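Support > Facilities > Climate monitoring > Closed tickets

September 25, 2025 – posted by Grestham site support

Issue: humidity logger in the Esquivel storage room drops off the network overnight and returns with gaps in the record.

Logger model Stulora, firmware unchanged since June. Gaps run up to 26 minutes. Battery reads normal. Signal at the access point reads normal.

Step 1. Replaced battery. Gap repeated the same night.

Step 2. Moved logger from the shelf to the wall bracket. No change.

Step 3. Checked the Flellau gateway log. The gateway renews its address lease every 12 hours, and each gap starts at a renewal. Set a fixed address for the logger. No gaps for three nights, then one gap of 7 minutes.
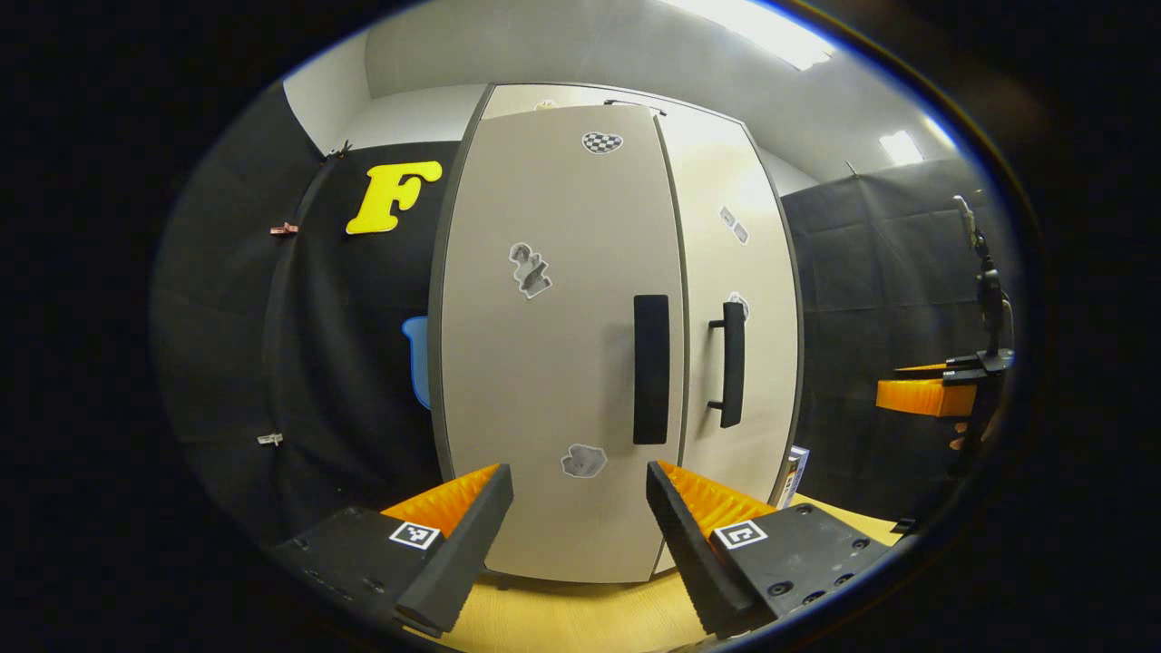 The remaining gap matched a weak signal reading, so placement was checked again. Metal furniture between logger and gateway is a known cause at other sites. The tall two-door cabinet by the dark curtain is the largest item in the room, and the logger should not be mounted behind it. Bracket moved to the side wall – clear line to the gateway.

Status: closed. Reopen if a gap exceeds 3 minutes.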